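Quem me conhece sabe que eu tenho uma queda por estantes. Pois em novembro finalmente troquei as prateleiras retas do canto das peças por uma estante inclinada, daquelas de roletes, em que a caixa desce sozinha até a frente. Paguei 800 reais nela, usada, e achei barato!
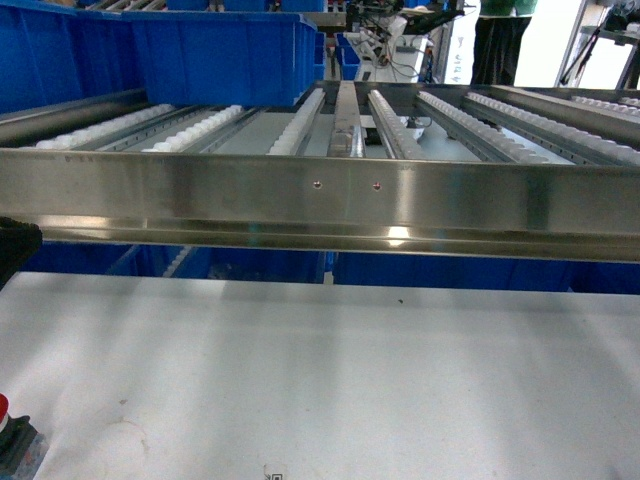

Passei uma tarde inteira passando pano em trilho (quem já limpou rodinha branca de plástico sabe o drama, a poeira entra em tudo quanto é frestinha). A Bláthnaid Scanlon, que divide o espaço comigo, queria forrar o fundo de metal com borracha. Eu não deixei, gosto dele cinza mesmo, e depois quem é que ia tirar a cola?

A parte boa veio depois: separar as coisas! Antes os botões de painel moravam todos juntos numa gaveta, vermelho com verde, e toda vez que eu precisava de um era aquela garimpagem. Agora vai cada tipo na sua caixa azul. Ficou até exagerado, uma caixa enorme daquelas para um botãozinho, mas eu prefiro sobrar espaço do que ficar empilhando.
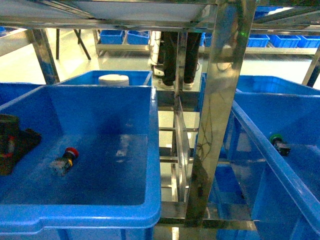

*O vermelho na caixa da esquerda, o verde na da direita.*

Ainda faltam as etiquetas. Comecei a fazer à mão e minha letra não ajudou, então vou imprimir 4 modelos e ver qual dá para ler de longe. Se alguém souber de uma etiqueta que descole sem deixar aquela gosma no plástico, me conta nos comentários, por favor!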